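Lomow Cell Set-Up and Care Guide
Section 7: Tray Layout, Board Handling and Harness Sorting

Last updated: October

7.1 Scope

This section covers the daily set-up of the Lomow board cell: placing the four part bins and the center tray, checking the arm and its cable, and loading the round red boards with their harnesses. It applies to cells running Rurik control software. For power-up and network settings, see Section 3. For replacing a wrist unit, see Section 9.

7.2 Before you start

1. Set the cell to HOLD at the Clulby panel. Confirm that the amber lamp is on.
2. Put on a wrist strap and clip it to the ground point on the table leg.
3. Wipe the white tabletop with a dry lint-free cloth. Do not use solvent on the seam between the two table panels.
4. Remove tools, spare screws and wire offcuts from the table.

CAUTION: Do not reach under an arm in HOLD. The motors stay powered in this state. Use STOP for any work within reach of the gripper fingers.

7.3 Placing the trays

1. Place the metal tray at the center of the table, long side parallel to the front edge.
2. Line the floor of the tray with one sheet of plain white paper. The paper must lie flat. Replace it if it is creased or marked.
3. Place two yellow bins to the left of the metal tray and two to the right.
4. Leave the tabletop between the bins and the metal tray clear.
5. At the panel, select LAYOUT > TEACH and jog the arm to each bin in turn. Store a hover point above the bin floor, then confirm.
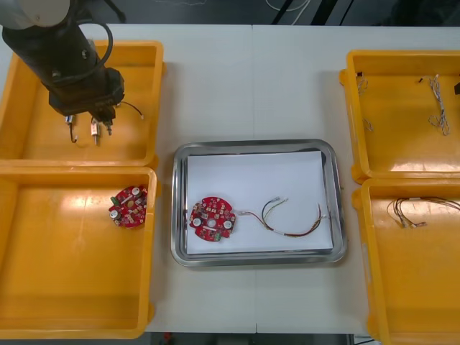
Figure 7-1. Gripper above the upper-left bin.

Note: The hover point must clear the rim of the bin with the fingers open. If the bins are swapped for a deeper type, teach all four points again. Points saved for one bin type do not carry over to another.

Note: Glare from overhead lights on the bin floor can hide small parts from the vision check. If the check reports an empty bin when parts are present, lower the exposure setting by one step and repeat. Do not move the bin.

7.4 Loading boards and harnesses

1. Lay the working board flat on the paper, toward the left of the metal tray.
2. Run the harness out to the right of the board. Spread the branches so that the end connectors do not cross.
3. Place the second board in the lower-left bin, near its upper edge.
4. Put small connectors and loose leads in the bins assigned on the job sheet. Keep long bundles fully inside the bin where possible. A bundle that hangs over the rim can be dragged by the arm.
5. Press LOAD DONE. The panel shows the part list for the job.

CAUTION: Hold boards by the edge. Do not lift a board by its harness or by a capacitor.

7.5 Checking the arm cable

The cable loop at the wrist is the part of the cell that wears first. Check it at the start of each shift.

1. Set the cell to STOP.
2. Follow the cable by hand from the arm segment to the wrist. Feel for flat spots and cuts.
3. Set the cell to SLOW and turn the wrist joint to 135 degrees.
4. Confirm that the loop moves freely and does not touch the bin rims or the board.
5. If the cable pulls tight, loosen the upper clip, feed in slack and tighten the clip again. Repeat step 4.

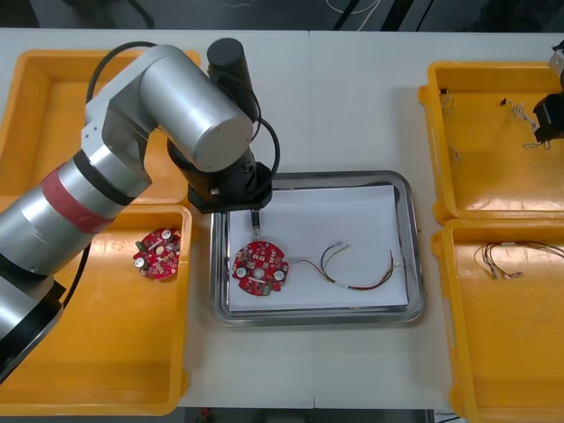

7.6 Setting the contact height

Contact height is set separately for each arm after any change of tray, paper or end effector.

1. Use a scrap board. Place it flat on the paper in the metal tray.
2. Park the other arm clear of the metal tray.
3. Select HEIGHT > FIND. The arm lowers in small steps and stops on contact.
4. Read the value on the panel. Repeat 3 times.
5. If the readings agree, press SAVE. If they do not, check that the paper is flat and that the tray does not rock, then start again from step 1.

Fault code 23 means that no contact was found within the travel limit. Check that the correct end effector is selected in Rurik before changing the limit.

7.7 Records

Enter the saved height and the result of the cable check in the cell log. Differences from the last entry must be reported to Venla Rissanen before the cell is returned to AUTO. Requests for new layouts go to Khalil Ghanem, with the Patrício job sheet attached.

Contact: Lomow cell support desk | © Lomow. All rights reserved. | Back to top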